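Twelve overs of keeping in Paltbridge

I hadn't kept wicket since school, so when Umesh Vashisht asked if I'd fill in for the Rana game I said yes before thinking about my knees. 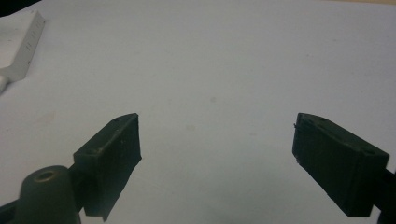 Our regular keeper was away until the end of June and the only other option was Ifor, who bowls. Paltbridge second team plays 40-over cricket on an artificial strip in a park, so the bounce is at least steady. The outfield isn't. I borrowed Bimla Shukla's inner gloves and a pair of pads that were too long for me.

Rana won the toss and batted. They have a left-hander at the top who likes to cut, and I stood too close for the first two overs. One flew off the edge past my right glove for four. Umesh moved me back a couple of steps and after that I was taking the ball around waist height like I should have been from the start.

Ifor Kemeys came on in the ninth over and I went up to the stumps for him. He bowls slow off-breaks and doesn't turn it much. I missed a stumping in his second over. The batter was a yard out and I had the ball, but I took it behind the line of the stumps and had to come all the way back. He'd grounded his bat by then. Ifor was polite about it.

I did hold one catch, a thin edge, low. Then at the end of the twelfth over I took one on the end of the thumb and had to give the gloves to Revathi Thampi. I fielded at short third for the rest of the innings and the ball came to me twice.

Rana finished on 118 all out, which was a lot less than we expected. We lost four wickets getting them. Revathi made most of the runs and hit the winning one through the covers a little before five o'clock.

The thumb is fine now. I've been throwing a tennis ball against the garage wall in the evenings, trying to get to 300 catches without moving my feet too early. I haven't made it in one go yet. If I'm asked again I'll say yes, but I'm buying my own pads.

Next match is away at Poltau, where the boundary on the road side is very short.

Comments

Stela Munteanu
Try a golf ball off the wall when you get bored with the tennis ball. Wear the inners.

Ifor
I was less polite in the car.

M.
What time is the start at Poltau? Site still says noon.

Recent posts
Scoring with a pencil
Getting to the Poltau ground by bus
New net on the practice strip
Why I stopped opening the batting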